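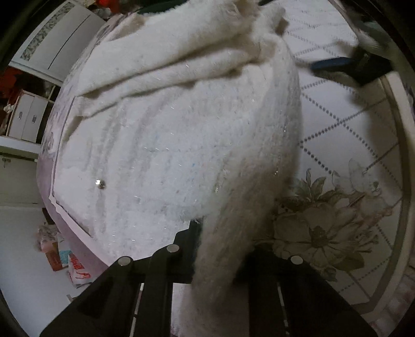 Spent the morning reading up on sounding rockets for the Wurnville club talk. A few notes, in order.

1/ A sounding rocket goes up, takes its measurements and comes back down. It never reaches orbit. The useful part of the flight is a few minutes long.

2/ Our subject is the Retov programme. Small team, small budget, 5 launches in all. The highest reached 113 kilometres. The planned figure was 125.

3/ Noreen Orakzai ran the payload side. Her flight notes are in the club library, second shelf, grey binder. Please put them back when you've finished.

4/ Two of the flights lost telemetry on the way down. Her notes put the first one down to a cracked antenna fitting. The second was never settled.

5/ Yasir Rajput tracked from the Jever station, on the hill west of the range. His logbook has times to the second and a fair bit about the flies.

6/ The Haslinger nose cone was recovered in one piece after the fourth flight. The paint had burnt off one side. It's been in storage ever since and I'm still waiting to hear if we can borrow it.

7/ Correction to 2: the 113 km flight was the third, and I had it down as the last on the flyer. Will reprint.

8/ Talk starts at 7 pm, upstairs room. Gold coin at the door, tea and biscuits after. Parking is round the back off the lane.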